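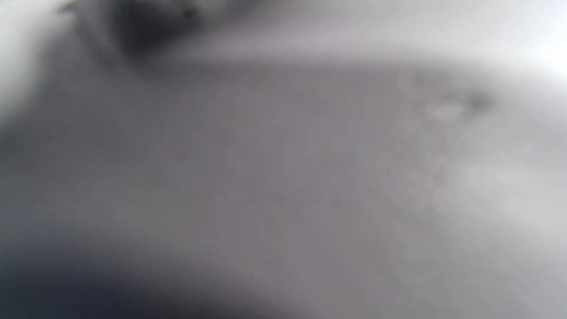
Should we throw away the blurry bits when we train a robot to do bench work? I'd keep nearly all of them, and I've gotten pretty stubborn about it.

I know how that sounds. I spent most of the spring arguing the other side! The handheld gripper method is lovely because it's so cheap: a person picks up the gripper, does the job the way they'd normally do it, and the camera on it records what a robot's own wrist would see. We had 2000 demonstrations by the end of April. Then came the cleanup, and cleanup is where everybody in this field gets a little trigger-happy.

The Hunimov filter (if you haven't used it, it scores sharpness and drops whatever falls under the line) was my favorite toy for a while. Run it on lab work and you get a gorgeous set. You also get a set with holes in it, and the holes land right where the gripper is closest to something. A wrist camera goes soft when things get near. A robot running the same job will see the same mush, and if it has never met mush in training, what do we expect it to do?

So we trained two policies, one on filtered data and one on everything, and gave each 100 tries at the same pick-and-place job. The unfiltered one came out ahead by 30 successes. I'm not going to pretend that settles it - one job, one lab, one camera lens - but it was enough to make me turn the filter off.

My other gripe is with staging. People love to clear the table down to the one object that matters, and I think that's a mistake too. Leave the keyboard and the cables in the background. Clear plastic on a white top is hard enough to find, and a petri dish lying flat can come down to a thin shiny rim. I'd much prefer a policy that learned to cope with that than one raised on tidy pictures.

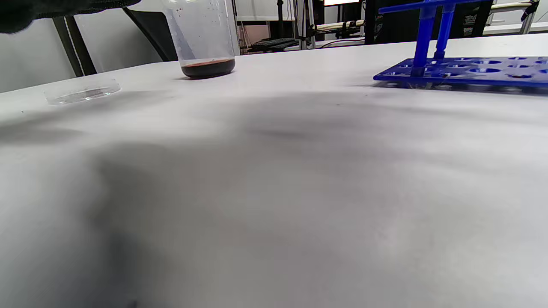 What I'd change first

Log the gripper width with every recording, even the ugly ones. Blur plus a width reading still tells the model something, and blur alone tells it a lot less. The Skiren tools do this by default and I wish ours did. After that, cut by whole demonstration and leave the middles alone - if somebody dropped the thing, fine, toss the lot.

Filed under: Opinion / Robot Learning / Data

Comments

wetlab_refugee: We had the same fight at Wetia. Filter stayed on. I'm sending this to my boss.

pinchpoint: Did you match the number of training steps? Two policies with different amounts of data isn't quite a fair race.

Author: Same steps for both, yes. Different amounts of data though, so you've got me there. A size-matched run is next.

oldservo: Would like to see it with a wider lens before I believe it.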